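4.2 What a plain white surface does to a tidy-up

I went into this part of the study thinking the surface would be the dull bit. We had 13 households, most of them in Gedley with a few over in Arncombe, and I wanted to know where people put things down when they clear up after a meal. The surface was just what the cups went on. Then Asnakech Dinsa and I started reading through the household diaries together, all 215 entries, and the surface kept coming up (far more than the cupboards, which I'd written a whole interview section about!).

What people wrote was mostly about marks. A white top shows coffee rings, crumbs and that faint gray smear you get from the bottom of a pan, so you'd expect the homes with white tops to wipe more often. They did. But they also wiped in a patchy way, and this is the part I got stuck on for a while. Several people told us they'd gone back over an area that was already clean. One woman in Arncombe wrote "wiped the middle again, still looks dirty, gave up" — and then wrote more or less the same thing four days later.

Kidus Yimer was the one who said it might be shade. If a surface is matte and white and has no pattern at all, there's nothing on it to tell your eye where the surface stops and the light begins. A patterned top gives you something to check against. On a plain one, a soft shadow and a thin film of grease can look pretty much alike from standing height, and they look alike from close up too. Figure 4 has the kind of thing he meant. The surface is all one pale gray-white, with no seam or grain anywhere, but the left side is the lightest and there's a broad dimmer zone across the middle. Try to put your finger on where that zone begins. I've tried many times and I pick a different spot each time.

Figure 4. Matte white surface at close range. The darker gray in the middle fades into the lighter areas with no sharp boundary.

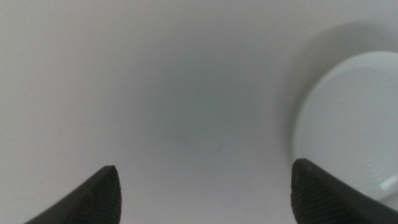
4.3 The wiping task

So we set up a small task to follow this up. We asked one adult in each home to wipe down their usual surface and to say out loud when they thought it was done. No other instructions. We kept the ceiling light on and left the blinds however the family had them, which made the sessions messier to compare, but I didn't want to turn anyone's kitchen into a lab.

The longest session ran 17 minutes, and that was on a white top. The person kept stepping to one side, bending down, and looking along the surface toward the window. I do this myself at home and had never thought of it as a step in cleaning. It's a good check, too — bending low changes the shading and leaves the grease where it is, so you can tell one from the other. People with speckled or wood-look tops hardly bent at all. They ran a palm over the surface and called it done.

I'd be careful about making too much of this. The white-top homes were also the newer ones, and newer kitchens tended to have lights in the middle of the ceiling with the person standing right underneath, throwing a shadow onto the very area they were trying to clean. Asnakech thinks the lighting matters more than the color. I go back and forth. We can't separate the two with the homes we had, and the one family that switched bulbs partway through also got a new cloth, so that doesn't help us much.

Two people said they had started leaving a tray or a folded towel out so the surface had "something on it to look at." I loved that. Neither of them called it a cleaning trick, and one was a bit embarrassed about it, but both finished quickly and neither went back over a spot. We come back to trays and towels in Section 5, together with the things people park on the counter and never put away.

Last updated: 2019-06-16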